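Finding Room Numbers in Climach Hall: A Study of Signs and Wall Color

Project report, Introduction to Environmental Design
Gosa Community College

Background

Climach Hall is the largest teaching building on the Gosa campus. It was built in two stages, and the second stage was joined to the first at an angle. The halls on the ground floor meet in places where a visitor would not expect them to. Room numbers run upward from the east entrance in the older part and start over with a letter in front in the newer part. The public areas cover 3,401 square meters on three floors. The college expects more than 3,000 people to pass through the building during the first week of the fall term.

Our group picked this building after the first week of class, when four of the five of us arrived late to the same room on the second floor. The project asked each group to find a problem in a building we use, measure it, and suggest a change that could be made without moving any walls.

What we looked at

We started by walking every public hall and marking on the floor plan each spot where a person has to choose a direction. We called these decision points. We found 33 of them. At each one we wrote down whether there was a sign, how high it was mounted, what color the letters and background were, and whether the sign could be read from the middle of the hall.

We did this twice, once in the morning and once after 6 p.m., when half the ceiling lights on the upper floors are switched off. The evening walk changed our results more than we expected. Several signs that we had marked as readable in the morning were hard to read at night. Most of these were the older signs, which have tan letters on a brown background. The letters are large enough, but the two colors are close to each other in lightness, and in low light they run together.

The signs in the newer part are white on dark gray. They were readable on both walks, but they are mounted flat against the wall. A person walking down the hall sees them from the side, and has to get almost level with them before they can be read.

The survey

We made a short survey with the Trustine form tool and posted the link at the entrances, in the cafeteria and on the course page. We got 404 responses. The form asked how often the person uses the building, whether they had been lost in it this term, where they got lost, and what they did next.

Most people who answered had been lost at least once. The spot named most often was the landing at the top of the main stairs on the second floor, where three halls meet. The next was the ground floor junction between the old part and the new part. The most common thing people did when lost was to ask someone. The second most common was to go back to the entrance and start over. Very few used the wall maps. In the comments, people said they did not know the maps were there, or that the map did not show which way they were facing.

We also left a space for suggestions. Many asked for lines on the floor. Others wanted bigger numbers on the doors. One comment asked for the building to be painted "literally anything except beige," and this got us talking about wall color, which was not in our original plan.

The walls at present

All the halls are painted the same off-white. The doors are light wood with gray frames. With the signs covered, we could not tell from a photo which floor we were on. We tested this with classmates by showing them printed photos of hallways and asking them to name the floor. They did a little better than guessing. The only hall that everyone got right was the one with the vending machines.

What we read about color

The sources we used agree on a few points. A color is useful for finding your way only if it always means the same thing. Two or three colors work better than six. The difference in lightness between a sign and its background matters more than the choice of color, especially for people with low vision and for people who do not see the full range of colors. Color should also never be the only signal. There should be a shape, a number or a word along with it. 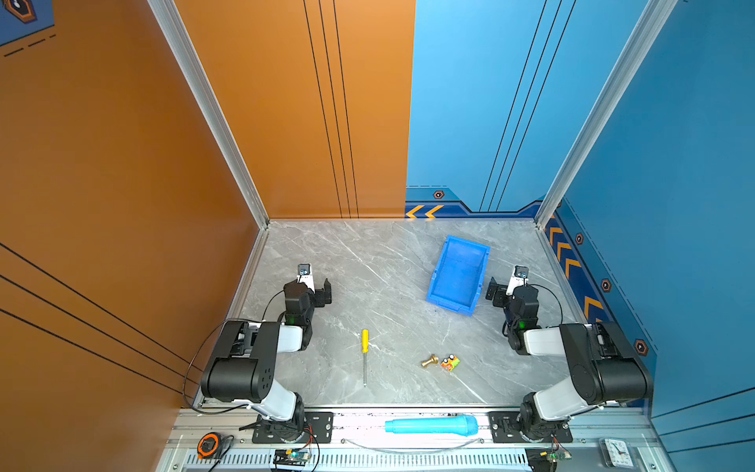 For Climach Hall we decided on two wall colors, one for the old part and one for the new part, and we spent a full class session on which two. Red was out because it is already used for fire equipment. Green is used for the exits. Yellow next to off-white was too weak in our paint tests. We ended up with orange and blue. They are far apart on the color wheel, and when both are used on one back wall, each covering half, it is easy to see where one side stops and the other begins. Arrows can also be made part of the wall in the same two colors, like orange chevrons on a strip of darker blue, all pointing left along the bottom of the panel. We liked the idea of a strip like this because it gives a direction and a color together, and it does not need words. We would mount ours higher than that, at shoulder height, so that people standing in the hall between classes do not block it.

Paint tests

We bought sample pots of Sanna wall paint in three oranges and three blues and painted them on boards. We looked at the boards in the second floor hall in the morning and again in the evening. The lightest orange looked almost pink under the hall lights and was dropped. The darkest blue looked black in the evening. The middle shade of each color held up best both times. We then took black and white photos of the boards to check lightness. The middle orange came out clearly lighter than the middle blue, so the two can be told apart even without seeing the hue.

Full walls in either color felt heavy to most of the group. Our plan is to paint only the end wall of each hall and to run a strip along the side walls. This also lowers the amount of paint needed and leaves the notice boards where they are.

Recommendations

Replace the tan and brown signs first. They are the worst signs in the building and the evening students are the ones who have to deal with them.

Add signs that stick out from the wall at the decision points in the new part.

Paint the end walls orange in the old part and blue in the new part, with a chevron strip leading to the main stairs from each side.

Turn the wall maps so that the top of the map matches the direction the reader is facing, and add a mark for "you are here."

Limits

The survey was open to anyone with the link, so people who had been lost may have been more likely to fill it out. We did not test the new colors with visitors who had never been in the building. We did not look at the basement, which is closed to students. The cost of the signs is not included, as we did not get a price back before the report was due in December. The floor plan with all the decision points marked is in Appendix A, and the survey questions are in Appendix B.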